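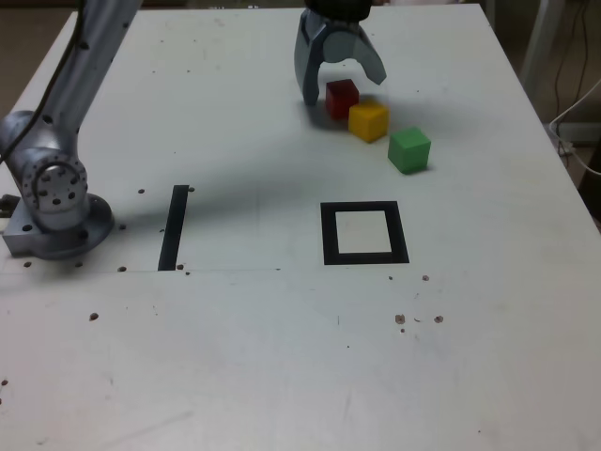

Three cubes, one outlined square, one arm.

I want to make a case for small, dull planning problems, and I want to make it with wooden blocks. A red one, a yellow one and a green one on a white table, plus a square outlined in black. The job is to get the red cube into the square. A toddler would be done before you finished reading this, and I still think it's the most exciting thing you can put in front of a piece of planning software!

We run it at Turnbridge on a planner we call Sultana, and I've been hooked since last December. What I love is how much has to be decided before any motor gets a command. The red and yellow cubes sit close enough that a finger could easily clip the neighbor on the way down. So which side do you come in from? How wide do you open? A good planner asks those questions early, throws out the bad answers cheaply, and only then thinks about a nice smooth path.

Sultana samples up to 4000 grasp candidates per request. On the table layout I was playing with this week, 3560 of them were rejected before the path search even started. Some people on our team see that as waste. I see a program that knows what it doesn't want to do, and you can read its reasons in the log, one per line. I read them with my coffee.

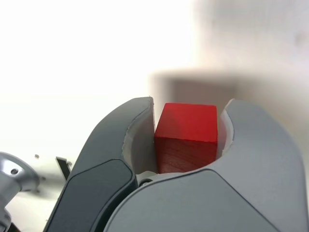 The red cube between the fingers, low in the grasp.

Then there's the grasp itself, and my one real complaint about how we talk about this field. We treat "holding" as a yes or no. Look how deep that cube sits, down near the palm with a pad on each side. A planner that stores only "holding: true" has thrown all of that away, and it will need it again at the moment of release. Keep the pose of the object in the hand! Carry it through every step! Vistano, our older stack, didn't, and I lost far too many afternoons to it. 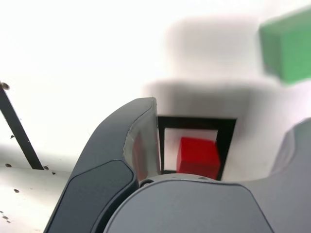

Red cube and black outline, seen past the fingers.

Placing deserves the same love. From down by the gripper, the square sits in the gap and the fingers fill much of the view, so the perception code has to live with partial edges and soft shadows. I'd much prefer software that says "I can see 2 corners and I'm guessing the rest" over software that hands me a perfect square every time. Let the planner decide if a guess is good enough.

The folks at Ristport keep telling me to move on to cluttered bins. I will, someday. First I want the release code to read the in-hand pose, and I want to go through those logs again.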